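Slide 4. Leader length and turnover, Nidden reservoir

Say first that all casts were made from the bank with the same rod and a floating line. Orlando Urrego kept the catch log; the 529 casts are his count. Flies were size 14 throughout.

Seven-foot leaders turned over cleanly into a headwind. Longer ones collapsed on 56 casts, mostly in the last hour. Pause for the table. 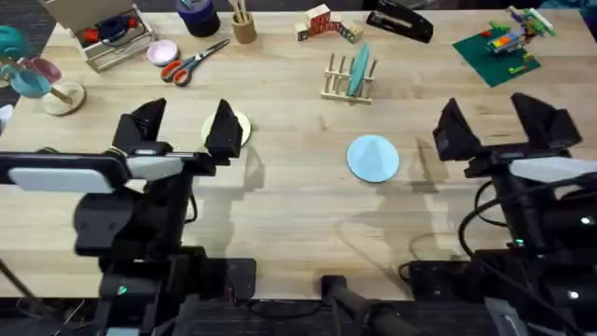 Round wooden disc on the tabletop.

Slide 5. Tippet knots

Compare the two knots, surgeon's and blood. Wet both before tightening. Breakages were at the fly end, so give the join one minute at most. Munther Kassab takes questions on barbless hooks after the break.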